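**Small offices and their websites: a talk with Brigitta Leitner**

Apr 29, 2024

Brigitta Leitner has built websites for real estate offices for many years, first as an employee of a large agency and now under her own small company, Lindex. I met her in her office in Trerngate, where she works with two colleagues. She had prepared coffee and a list of topics, and we followed the list only for the first ten minutes.

I asked her first what a small real estate office wants when it comes to her. "They want what the big office across the street has," she said. "They show me the site on their phone and they say, please make this one, but in green. Then I ask how many houses they have for sale at the moment, and the answer is 5. For 5 houses you do not need a map search with filters. You need good texts and a telephone number which somebody answers."

She told me about Ruchti, a family office in Flelwood, which was her first customer after she left the agency. Their old site had 428 pages. Most of them were listings of houses sold long ago, and visitors still wrote to ask if these houses were free. Hermine Holzer, who runs the office together with her brother, did not want to delete them. "Hermine said that each sold house is a proof of her work, and I understand this," Brigitta told me. "So we kept the sold ones, but we put them in a separate part, with the word SOLD in large letters and without the contact form. In the first weeks the wrong messages almost stopped."

It took longer to agree on the search page. Pirmin Eder, the programmer at Lindex, wanted to show the results as a simple list. Mrs. Holzer wanted big pictures. They tried both for one month each, and in the end the visitor can choose. Pirmin still believes that the list is better, and he repeated it to me when he came in to get his charger.

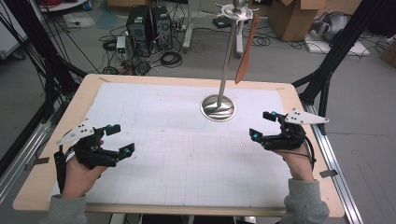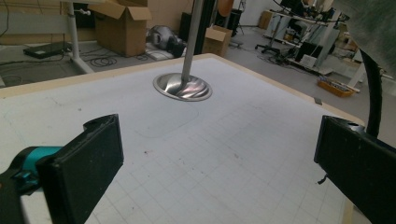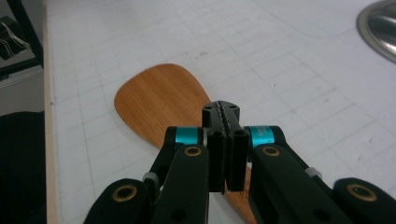 We spoke then about the listing feed, the connection that brings new houses from the shared database to the site. This is the part where most of the complaints come from, Brigitta said. A price is changed in the morning and the website shows it in the evening, and the seller calls the agent, and the agent calls her. "I tell every customer before they sign: the feed is not immediate. I also write it in the contract. They call me anyway, and I am polite."

On the question of money she was quite open. A simple site from Lindex costs about 1000 dollars to set up, and after that there is a monthly fee, which covers the hosting and small changes. She does not sell packages with many extra products. At the agency she had to offer them in each meeting, and she remembers customers who paid for a newsletter tool during years and never sent one letter. "If they ask me for a newsletter, I ask who will write it. Often it becomes quiet in the room."

I wanted to know if the agents write their own texts. Some do, she said, and some use the same three sentences for all houses. For those customers she works with Rokeya Howlader, a writer who visits the house when it is possible and otherwise calls the owner. Rokeya asks where the sun is in the afternoon, how the neighbors are, if one hears the train. Not all of this goes into the listing, but Brigitta finds that the texts become more exact. One agent complained that they were too short. He received a longer one and then used the short one.

For August she plans a new version of the contact form. At the moment it asks for too many things, she thinks, for example the budget and the date of moving, and people leave the page in the middle. The new form will have only the name, one way to reach the person and a free field for the message. Valquíria Fagundes, an agent in Trerngate who works alone, will be the first to use it. She asked for a Portuguese version too, and Brigitta is now searching for a good way to keep both languages up to date without doing all the work twice.

At the end I asked what an office can do today, without paying anyone. She thought for a moment. "Open your own website on an old phone, outside, where the connection is bad. Try to find your own number. If you need more than a few seconds, move it to the top." Then her telephone rang, and it was a customer with a question about a price in the feed.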